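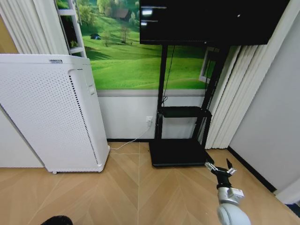

Olga Henriques passa os dias a ensinar robôs a fazer coisas que ela própria, em casa, adia até domingo. Coordena a recolha de demonstrações na Stidia, e a primeira coisa que corrige é o verbo. «Ensinar é generoso. Nós repetimos. O modelo é que decide se estava a prestar atenção.»

A meta desta fase são 2.000 episódios, cada um com uma tarefa doméstica do princípio ao fim, feita por um operador que comanda o braço à distância. Cada operador entrega 52 por turno, quando o turno corre bem. «À quarta-feira corre sempre pior», diz, e não tem teoria.

Pergunto-lhe o que distingue um bom exemplo de um mau. «A hesitação. Se o Hafiz pára três segundos a pensar onde vai pegar, o modelo aprende a parar três segundos. Fica com ar de filósofo.» Hafiz Yeoh, na secretária ao lado, não levanta os olhos: «Eu estava a pensar.»

Os episódios falhados também se guardam, numa pasta à parte – a maior da empresa, segundo Henriques. Servem para mostrar como se recupera de um erro, desde que alguém tenha recuperado. Monique Perrin revê as etiquetas e devolve as optimistas. «Havia quem escrevesse "quase". Quase não é categoria.»

E quando é que o robô fará aquilo sozinho? Henriques olha para o relógio. «Depois do almoço não é.»

Categoria: Tecnologia > Robótica | Entrevistas

Comentários (3)

Umesh Garg: Guardam os falhados com o mesmo peso no treino ou só para avaliação?

rui_m: "Quase não é categoria" vai para a parede do meu escritório.

Teresa: O meu marido também pára três segundos. São mais, até.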